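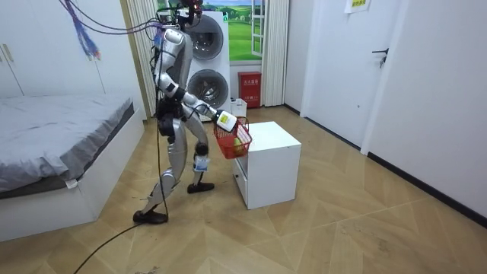

Teaching a walking robot to carry a basket by remote control

Hamwood lab notes, by Raphaël Baudry

Every vendor page I have read makes this sound like an afternoon's work. You put on the headset, you do the chore a few times, the robot learns the chore. I have been doing it for most of a year and I don't believe it. What follows is how we record a carry task with a humanoid, with the parts the brochures skip.

Before you start

Pick one object and one destination. We use a red plastic basket with a ball in it, and the top of a white cabinet. Resist the urge to add a second object on day one. Your demonstrations will be messy enough.

Check the overhead cables. Walk the whole route by hand with the robot powered down and someone holding it up. If the cables go tight before the robot gets to the cabinet, move the cabinet. Don't try to steer around a tight cable during a recording. The robot will learn the steering.

Sweep the floor. I skip this more than I should.

Recording

1. Put the robot at its start mark and zero the arms. Wait for the hip readings to settle.

2. Start the log, then count to three before you move. Early clips with no still period at the front gave us trouble when we lined up the camera with the joint data.

3. Close the gripper on the basket handle. Go slowly, and stop once it has closed. New operators keep squeezing.

4. Walk. Short steps. Keep the basket arm forward and low, and let the knees stay bent. Straight legs look better on video and fall over more.

5. Stop short of the cabinet, lean, and bring the basket over the top before you lower it. If you lower while still walking, throw the clip away.

6. Open the gripper, back the hand off, count to three again, stop the log.

Write down failures as you go. Thitima Saithong keeps ours in a plain text file, one line each, and it has been more use to us than the dashboard we paid for.

How many do you need?

More than you were told. Our first set was 289 clips and the policy trained on it would walk up to the cabinet and stand there. At 1576 it put the basket down most of the time, provided we left the furniture alone. Boonmee Srithong thinks 4000 would fix the furniture problem. I think 4000 clips of the same room will teach it the same room very well, and we have an open argument on this.

Of the 1576, we later cut 434. Most were operator habits: a pause before the last step, a small twist of the wrist that one of us does and can't stop doing. The robot had copied the twist faithfully, on every run, whether it helped or not.

When someone shows you a demo

Ask whether a person was driving. Ask how many takes. Ask what happens if the cabinet is turned a little. I asked all three at a trade show in December and got a clear answer to the first one only.

The file format and our labeling rules are on the next page.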